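Before you start on section 4, have a read of section 3 again if you skipped the bit about wall fixings. I'll wait.

## 4. Setting up the Plilholm rack and sorting your work gloves

I wrote this part after my third Plilholm, so it's a bit more opinionated than the leaflet Jeta puts in the box (which is mostly arrows). You'll want a flat patch of floor and a free Thursday evening, though really it takes me 20 minutes these days.

1. Lay a mat down first. Mine is an old dark grey thing, well scuffed, and it stops the feet skating about while you're tightening up.
2. Stand the two uprights on the mat and drop the top bar between them. Finger-tight only for now!
3. Give the whole thing a gentle wobble, let it settle, then do the bolts up properly. If one upright leans, slacken everything off and start again from the bar. I've tried forcing it and you just end up with a rack that leans the other way.
4. Check the bar with a spirit level. Hangers slide to the low end otherwise, and it drives me mad.

**Caution:** don't hang anything on it until step 3 is done. The bar can pop out of a loose upright and it lands on your foot.

### Gloves and hangers

Cotton work gloves are the awkward customers. They're too small for a normal hanger and they go missing in pairs, so I lay them out on the mat first and match them up before anything goes near the rack. I like a bright hanger for this job as well, because a pink one up by the top bar is easy to spot against a dark wall, and you can see straight away where the glove is meant to end up.

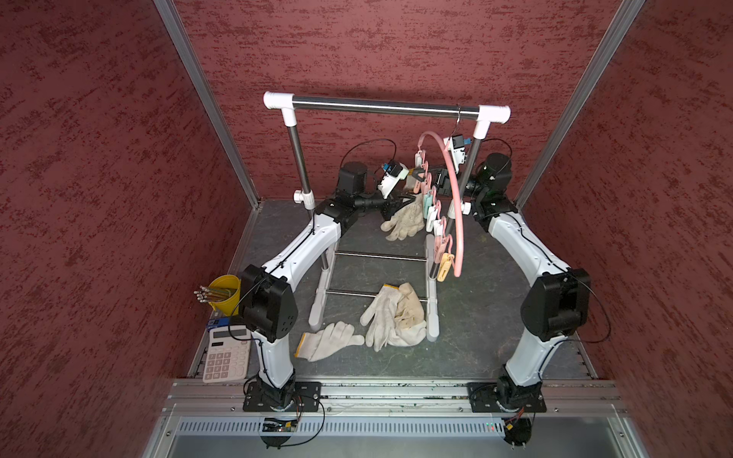 ### Hanging them up

5. Give each glove a shake and pull the fingers straight.
6. Peg it to the hanger by the cuff, fingers down. I use the small Velix pegs, but any peg with a soft grip will do.
7. Hook the hanger over the bar and leave a hand's width before the next one.

**Note:** the gap matters more if you're drying than if you're just storing. Thick cotton takes ages when it's bunched up (mine were still damp in the thumbs the next morning, all through January).

8. Wipe the bar down once a month with a barely damp cloth.

If you've got the Amato clip-on shelf, fit it after the gloves are dry. Instructions for that are in section 5.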